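Work package two, January. The draft handling guideline now has 36 rules, down from 105. Most of the lost ones said "be careful" in different fonts.

Gøran Berge has run 354 of the 1000 simulated trials we promised you. Rule nine, on naming the part before closing the fingers, has caused the most argument.
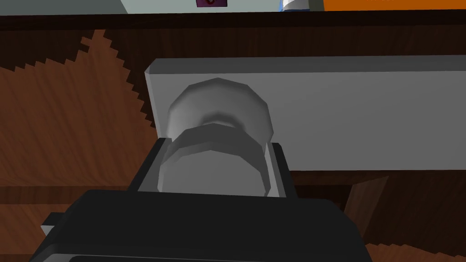 Simulated grasp, spool-like part held against a light-gray board.

Katalin Hegedűs wants contact with a second object logged every time - Roald Moen wants it logged only above a set force. We meet Tuesday, with the budget for coffee unchanged.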